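Meinung > Schule & Technik > Robotik-AG

Warum unsere Robotik-AG keine Pokale braucht

Freitag, 27. April 2018

Seit ein paar Jahren begleite ich nun die Robotik-AG an unserer Schule, und fast genauso lange werde ich auf Elternabenden gefragt, wann wir denn endlich einmal beim Goltbridge-Wettbewerb antreten.

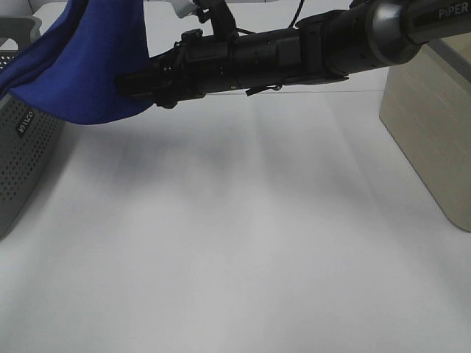 Die Frage ist freundlich gemeint, und ich verstehe sie gut. Ein Pokal lässt sich in die Vitrine stellen, ein Nachmittag mit einem Stück Stoff nicht. Trotzdem antworte ich inzwischen jedes Mal: vielleicht nächstes Jahr, vielleicht auch gar nicht.

Unser Projekt heißt Minja (der Name stammt aus einer langen und ziemlich albernen Abstimmung in der sechsten Stunde), und es geht darum, dass ein Roboterarm ein Tuch greift und ablegt. Das klingt nach wenig. Wer aber einmal versucht hat, einer Maschine beizubringen, wo an einem Tuch eigentlich die Ecke ist, der faltet seine Wäsche danach mit einer gewissen Ehrfurcht! Ein Klotz bleibt ein Klotz, egal, wie man ihn anfasst. Stoff liegt jedes Mal anders da, und die Jugendlichen müssen hinschauen, streiten, verwerfen und wieder von vorn anfangen.

In ihrem Arbeitsheft stehen bis heute 338 Versuche, jeder mit einer kurzen Bemerkung. Manche davon sind sehr klug, manche bestehen nur aus dem Wort »Mist«. Ich lese beide Sorten gern.

Vor zwei Jahren waren wir in Stilmont beim Regionalturnier, mit 41 Mannschaften in einer viel zu warmen Halle. Unsere Gruppe wurde Siebzehnte, und das war völlig in Ordnung – nur hatten wir davor monatelang für sechs Minuten auf der Matte geübt, und am Ende programmierten zwei, während die anderen Kabel trugen und Brote schmierten. Das möchte ich so nicht noch einmal.

Natürlich gibt es Kinder, die den Wettkampf brauchen, und für die ist der Verein in Ketham eine gute Adresse. Ich schicke sie auch hin, ein bisschen wehmütig – aber ich schicke sie hin. Für die übrigen wünsche ich mir, dass die Schule uns den Raum am Freitagnachmittag lässt und nicht jedes Halbjahr nach einer Platzierung fragt.

Zuletzt erschienen
Werkraum bis 18 Uhr: ein Plädoyer
Wer repariert eigentlich den 3D-Drucker?
Stilmont zieht mit dem Turnier um
Löten in Klasse 5 – zu früh?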